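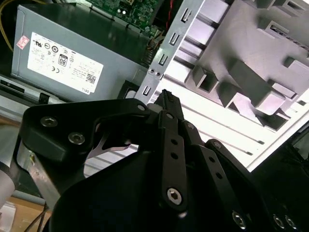

4. Comparing finger sets on the PC tower bench

Use this section to compare two finger sets on the same arm before you choose one for board handling. The steps apply to the Wuten linkage gripper with controller software 6 or later. If you have not yet set the wrist camera, finish Section 3 first.

The bench is laid out for parts that are thin, upright and close to their neighbors. A finger set that does well on loose blocks can still do poorly in a PC case, where a bracket or cable is often within a finger's width of the target.

4.1 Before you start

1. Disconnect the tower from line power and take off the side panel. Lay the tower down with the open side up.

2. Place the fixture plate to the left of the tower, on the same table. Push both against their stops so neither can slide.

3. Check every screw on the finger links. Tighten any that turn by hand.

4. Move the arm by hand through the full path from the fixture plate to the case. The arm cable must hang free the whole way.

CAUTION: Do not open the power supply housing, and do not use it as a rest or a stop for the fingers.

CAUTION: Use only scrap boards for these tests. Boards handled during a comparison must not go back into a working machine.
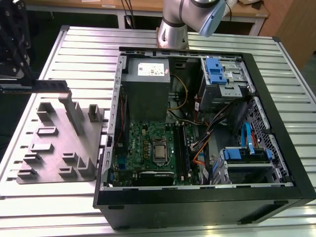
4.2 Setting up the run

1. Fit the first finger set. Start with the Sterkerano narrow tips if you have both sets – they need less room and make it easier to check the path.

2. On the controller, open Tools and select the matching finger profile. The wrong profile shifts the closing point, and the arm will press down on the board instead of gripping it.

3. Set the closing force to 40 percent.

4. Set the approach delay to 2000 ms. The arm will wait for this time above the part before it goes down.

5. Teach three points: above the holder, at the board edge, and above the case. Store them under a name that includes the finger set.

6. Run the path once with the fingers closed and no board. Keep a hand on the stop button.

Note: Teach the points again after each change of fingers. Copying points from one set to the other is the most common cause of bent holders.

4.3 Using the two camera views

The fixed camera and the wrist camera serve different purposes here. Use the fixed view to judge the path and the angle at which the board is carried. Use the wrist view to judge the gap between the fingertip and whatever is next to it.

The wrist view can be hard to read at close range. The gripper body and links take up much of it, and a bright metal panel can wash out the edge you want to see. Lower the exposure until the slots and corners near the fingertip are clear, then lock it. Leave it locked for both finger sets.
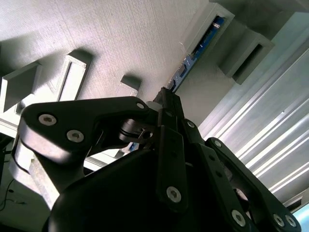
4.4 Running the comparison

1. Place a board in its holder on the fixture plate. Make sure it is seated at both ends.

2. Start the pick cycle. Watch the wrist view as the tips close.

3. If a tip touches the holder before it touches the board, stop the cycle and move the taught point away from the holder. Do not raise the closing force.

4. Let the arm carry the board to the point above the case and hold there. Look at the fixed view and record whether the board is level.

5. Return the board to its holder and open the fingers.

6. Repeat with the Turuditz wide tips, using the same board and the same holder.

Record each cycle as clean, touched or dropped. A cycle is "touched" if any part of the gripper meets the holder, the case or a cable, even when the board arrives safely.

Note: Keep the log from each set in its own file. The Wubshet viewer can open two logs side by side, but it will not split a file that holds both. Logs stop recording after 2000 lines, so start a new file before a long run.

4.5 After the test

Open the fingers, move the arm clear of the tower and switch the controller to Hold before you remove the finger set. Put the screws back in the tray for that set. The link screws and the housing screws are not the same length and must not be swapped.

Section revised Oct 11, 2019.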